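Skemetti Hand-Held Gripper, Long Finger Version – Tried Out by Britix

I've had the long finger version for most of August now, swapping it with the short finger one on the same jobs, so I can finally say which I'd spend my own money on.

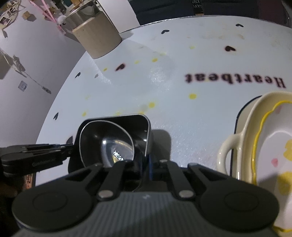 Most of my testing has been crockery, as that's what people write in and ask about. Bowls, dishes, little trays, anything with a rim. The short fingers are lovely on small stuff like pegs and bottle tops, but give them a wide dish and they run out of opening before you've got round it. With the long ones you can come at a dish from both sides and squeeze across the middle, and it feels so much calmer in the hand!

There is a price for that, of course. Longer fingers bend more. If you grab something heavy right at the tips you can feel a bit of give before the grip settles, and on a full mug I lost my nerve once or twice and put it back down. Slide the load nearer the body and it firms up nicely. I'd call it a fair trade for kitchen and table jobs, less so if you mainly shift tins.

What you get

Gripper body with long fingers fitted
Wrist-side camera mount (camera sold separately)
Spare linkage pins, 4
Hex key and a small bag of screws
Stock number 2933

The camera question

I tried two cameras on the mount, the Rirkberg wide one and the narrower Mac an tSaoi. The Rirkberg sees loads more of the table, and you keep both fingertips in view even when they're wide open. Straight lines do go bendy towards the edges, which bothered me for a day and then I stopped noticing. The Mac an tSaoi gives a tidier, flatter view (really nice for reading labels) but with the long fingers open you lose the tips, and then you're guessing. For this version I'd go wide every time.

Shiny things are a nuisance with both. Polished metal throws a bright spot straight back at the lens, and the cheaper fix is to move your lamp before you start fiddling with exposure. White tabletops can come out very bright as well, so lock the exposure once you're happy with it.

Weight and comfort

It comes to 34 g more than the short finger model on my kitchen scales, all of it out front where you notice it. I can do a decent session before my wrist complains – the short one I could carry on with until teatime. If you've got small hands, try the grip at our counter before ordering, as the handle is the same size on both.

Fitting the fingers

Swapping over takes me 7 minutes, and a good part of that is looking for the hex key. Do the pins up finger tight, open and close the gripper a few times, then nip them up properly. I overtightened mine on the first go and the left side went stiff, so go gently.

Would I keep it?

Yes, for dishes and anything wide. I've left the long fingers on and keep the short ones in the drawer for fiddly days. Both sets fit the same body, so you can start with one and add the other later. Finger sets are listed under Skemetti spares, and the Rirkberg camera is on the mounts and cameras page.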